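Home | Artists | Labels | Genres | Index

Hatix (record label)

Hatix is an independent electronic label founded by the producer Vandana Kashyap and usually filed under minimal techno. It is best known for the Illberg series, a run of 12-inch singles whose reputation has grown a good deal faster than the evidence for it.

History

The label's own biography says it began in a February snowstorm with a single drum machine and a borrowed mixer. No one else connected with the early releases has repeated this, and the first record, Postinari, lists four pieces of equipment on its sleeve. Kashyap has also given two different accounts of the name. In one it is a misprint on a shipping form; in the other it is a contraction of "hat" and "mix," for the hi-hat patterns that run through the early singles.

Postinari was pressed in an edition of 200, according to the run-out notes. Fans often describe it as having "sold out in a day." Copies were still listed in the label's shop two years later, at the original price.

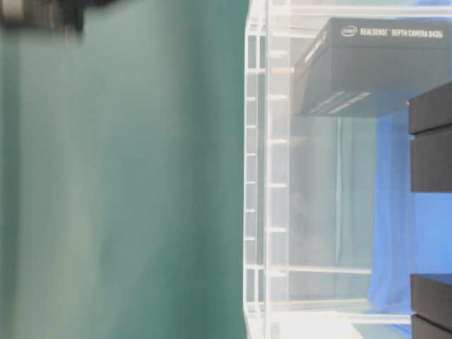
Clear acrylic rack against a teal-green backdrop.

The Illberg series

Illberg ran to 32 sides, all untitled and numbered out of order. Reviewers at the time called it a new form of techno. Listeners who know the dub techno of the previous decade may find the claim hard to support: the slow filter sweeps, tape hiss and off-beat chords were all in common use by then. What does set the records apart is their length. Several tracks pass twelve minutes with no change to the kick drum.

The double album Arruda followed and remains the label's best seller, with 2,194 copies by its own count. A distributor's sheet gives 1,693. The gap has never been explained, though it may come from counting promotional copies.

Influence

Hatix is often said to have shaped a generation of producers. Few are ever named. Most of those claims can be traced to one set of liner notes, written by Kashyap.

See also: Dub techno; Minimal techno; White label

Last updated 4 Aug 2020

Contact | Copyright | Back to top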